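News > Members' newsletter > Visits

Handheld grippers shown at Vustari open day

Thirty-seven members went to the Vustari open day in December. The visit took most of the afternoon and was split between a short talk and a demonstration of handheld grippers used to record household chores.

Mulugeta Nigatu gave the talk. His team does not start with a robot arm. A person holds a gripper in each hand and does an ordinary job, such as sorting clothes or putting small things in a box, and a camera on the tool records it. The recordings are then used to train a robot to do the same kind of work. Vustari has 2,485 of them so far, and over 340 deal with laundry and bedding. 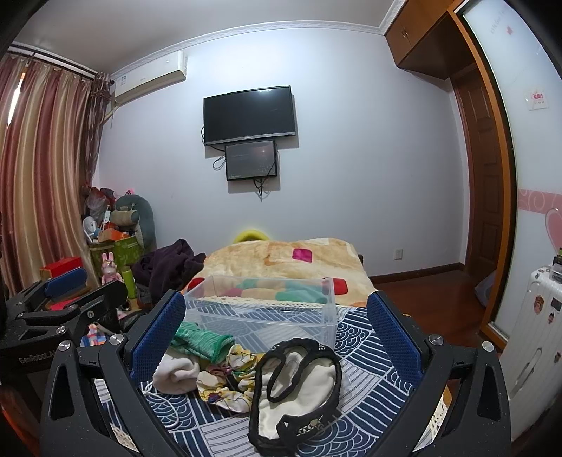
Soft items are the slow part, Nigatu said. A cup keeps its shape when you pick it up. A sock or a thin piece of mesh does not, and the person holding the grippers has to learn where to pinch. New operators practice for 2 hours before their recordings are kept.

Members were then invited to try. Most could pick up a sock on the first go. Folding was harder – several people put the grippers down and asked how anyone does it with two jaws. Nigatu said it comes with practice, and that he still finds fitted sheets difficult.

There were questions about cost and about privacy in people's homes. Vustari asks each household to sign a form before recording, and people can have their recordings deleted later. Prices were not given.

The next visit is to Paken in spring. Names to the office, please – places are limited by the size of the van.

Recent items
Abera workshop: notes from the evening session
Nivard parts sale, what is left
Parking at the new meeting room

Contact the office | Copyright Members' newsletter | Back to top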